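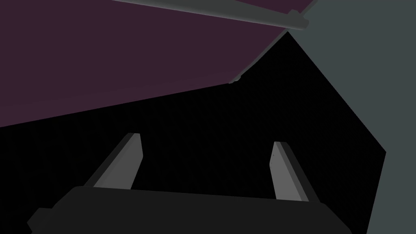
Slide 1: Two-finger gripper, computer rendering

Clanddale Civic Forum, 5 April 2018
Talk by Kwok-wai Chuang: How a county bill changes between the first hearing and the vote

Good evening. Thank the hosts. Say that I will speak slowly, and that questions are welcome at any time, also during the slides.

Slide 2
Start with the ambulance bill. Most people in the room have heard of it, but few have read it. The first text came to the county council in February. It had two pages. It said that every ambulance station in the county must have a crew on duty at night, and it did not say who pays.
Pause. Ask who has been at a council hearing before.

Slide 3
The first hearing. Nnamdi Tijani spoke for the ambulance crews. Read his sentence from the record: "We are not asking for new vehicles, we are asking for people to sit in them." After that the discussion was mostly about money. The council members from the north wanted the state to pay, and the members from the south wanted a small tax.
Do not say here which side I prefer. If somebody asks, I answer at the end.

Slide 4
The amendments. There were 10. Do not read them all. Take only these:
– The Kuo road station is taken out of the night duty. It will be covered from Clanddale.
– The contract for the night crews can go to a private company. Mikov and Kesico both sent letters to the council, and both letters are public. Show where to find them on the county website (under Hearings, then Written Comments).
– The start is moved back by one budget year.
Explain the word "rider" if the faces look confused. I had to look it up myself when I came to this country.

Slide 5
The written comments. 170 people wrote to the council. Many used the same form letter, and the clerk puts these together in one file. A letter in your own words gets its own entry in the index – say this one twice.

Slide 6
Where the bill is now. It waits for the finance hearing. The public can speak for 2 minutes each, and one must sign up with the clerk before the meeting opens. Speaking cards are on the table near the door.

Questions. If the time is short, skip slide 5 and go directly to the finance hearing.

Possible question: can the council still drop the private contract? Yes, any member can propose it until the final vote.
Possible question: why is Kuo road out? The record gives the low number of night calls as the reason. I do not have the figures with me, take the email address and send them later.

Remember to give back the microphone.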